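Stellard Two-Arm Bench Cell
Set-up and Care Guide
Section 4: Bringing up the simulated twin

Do this section before you power the real arms. The simulated arms cost nothing to drive into a table. The real ones come with an invoice.

You will need the cell computer, the Triltero scene pack, and an hour in which no one expects you to be cheerful.

4.1 Loading the scene

1. Start the simulator and open the Triltero pack. Choose the marble table with the plate and vegetables.
2. Set the physics rate to 600 steps per second. The menu will offer you less and call it "fast." Decline.
3. Load the calibration file for each arm. Left goes to left. The software will happily accept them swapped and will say nothing until you ask for a wave.
4. Press Home. Both hands should open and hold still. A slight tremble means the rate in step 2 did not save.

Note: The head view has black bars at top and bottom. Leave them. Stretching the view to fill your monitor shifts every grasp point, and you will spend the afternoon blaming the thumb.

4.2 Checking the grasp and hold

5. Run the test called Hold One. The right hand takes the tomato and lifts it; the left hand stays open, well away from the plate.
6. Pause the run while the tomato is in the air and compare your view with the one printed in this section. The zucchini should lie across the upper part of the plate with its stem end past the rim. The overhang is fine.
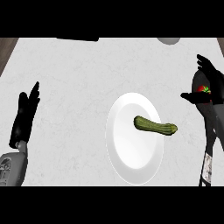 Neville Dunmore wrote in after the May edition to say that pausing is too kind a test. He lets Hold One run for 25 cycles without touching the mouse, because on his cell the grip was perfect until cycle 19 and then the fingers simply lost interest. We have added his method as step 7 and would like it known that we resisted at first.

7. Let Hold One repeat for 25 cycles. If the object slips, raise the finger stiffness one notch and start the count over.
8. Save the result under the cell name. "Test_final_new" is not a cell name.

Caution: Never raise stiffness more than 4 notches above the default. In simulation the tomato will forgive you. The finger tendons on the real hand will not, and the spare set is part number 1625, sold only as a pair.

4.3 If the arms misbehave

Hand drifts while holding: reload the calibration file for that arm, then repeat step 4.

Fingers pass through the object: the collision layer is off. Turn it on under Scene, Contacts.

Nothing moves at all: check that the run is not still paused from step 6. This accounts for most calls to the Ayele support desk, including two of ours.

When Hold One passes, go on to Section 5, Powering the Real Arms. Keep one hand near the stop button.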